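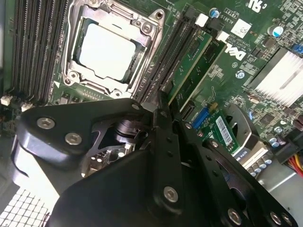 Grumik folding work stool, two months in

I bought the Grumik in July to replace a Pruststead stool that had lost its gas lift. It cost $80 and weighs 22 pounds. Assembly took 48 minutes with the wrench in the box, and one bolt had to be forced.
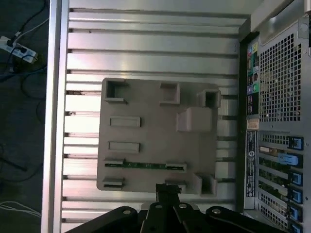
The seat is firm and a little short front to back. I do small bench work, and with something the size of that gray plastic board, with its thin green strip across the lower part, I lean in a lot -- the front edge starts to press on my thighs after an hour. Mebrat Fikre is shorter than I am and had no complaint.

The footrest is the best part. It locks in 2 positions and hasn't slipped. Folded, the stool fits behind a door.
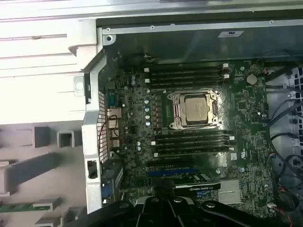 Desktop tower with the processor exposed.

The casters mark vinyl floors, so use a mat. I'd buy it again at $80 but not at the Crenshaw store's list price.

-- Noemi Rosenthal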